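Print this entry | E-mail this entry

March, quarter to eleven at night

Feet up, tea made, and my hands still smell of contact cleaner. I have spent an entire day on one wrist joint and I don't regret it one bit.

When I got in, the Widow was sulking again. (The Widow is the two-armed cell in the back bay. She had the name before I came and I've never had the story out of anyone.) The right arm had stopped with a cable fault at ten past seven, same as last week, and Tsz-kin Hung had left a note on the keyboard that said only "wrist. sorry." So off came the cover, and out came the torch.

I'd made up my mind it was the connector. I'd told everybody it was the connector! I cleaned it, seated it again, ran her through the slow reach, and she got as far as the far side of the mat and dropped out exactly as before. Pin-yu Tu stood there eating a pear and asked whether I'd tried wiggling the cable while the arm was still, and no, I hadn't, because I was so sure of myself. I wiggled it. Fault. Wiggled it again, fault. The thing had been pulled too tight where it goes round the wrist, so every time the joint rolled over it was tugging on the same bit of wire, and there was a flat shiny patch on the jacket to prove it.

New cable from the drawer, then – the last one, so I've put in an order with Drosmont and asked for 2 this time. I gave it a good generous loop at the gripper end and a fresh green zip tie round the wrist, and I left the tail on until I'm certain of the position. I've snipped them too early before and ended up cutting the whole lot off and starting over.

Then the left arm, while I had the tools out. Nothing wrong with it really, only the finger screws wanted a nip, and I checked the little sensor on top of the wrist hadn't crept round on its bracket. It hadn't. I wrote that down in the Plana log anyway, in my best handwriting. 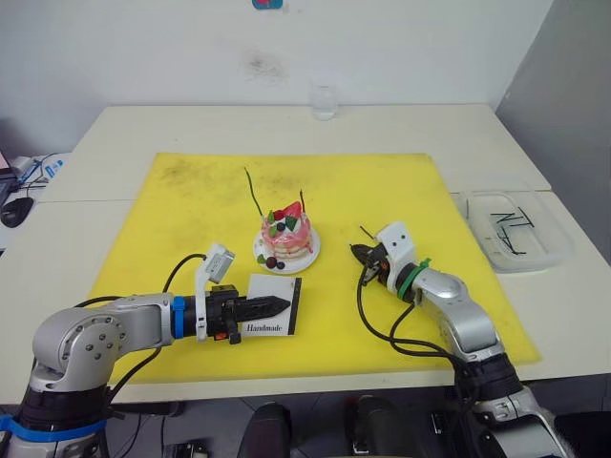
After that it was zeroing, which I do in the same order every time or I lose my place. Left arm home, right arm home, fingers closed, fingers open, save. The right one wanted a bigger correction than I'd expected and I had a bad five minutes thinking I'd put the wrist block back a notch out. I hadn't, I'd just typed the number into the wrong box. Tea break.

By the afternoon I was ready to run the long test, 400 slow rolls of the wrist with the log open beside me. You can't leave it, or you can but I don't, so I sat there with my chair against the wall and listened. There's a little tick she makes near the end of the roll. I thought for ages it was the bearing, and then I thought it was the cable tapping the arm, and now I think it's the tie. It isn't getting worse, anyway. At roll 105 the screen froze and my heart went through the floor, but it was only the laptop wanting to update itself. Restarted from nothing, grumbling.

All 400 done, not one fault. I did a small dance and Tsz-kin, who had come back for his coat, pretended not to see.

Still to do: the Wu sheet wants the old cable bagged and labelled, and I left it on my desk in a coil. The mat needs a proper scrub, it's scuffed all over one corner and it's starting to annoy me. And somebody has walked off with the 2 mm driver again, so I did the last cover screw with the one on my penknife and it's not as tight as I'd like. I'll do it first thing, before anyone switches her on.

Bus home was 14 minutes late and I didn't even mind. Bed.

Print this entry | E-mail this entry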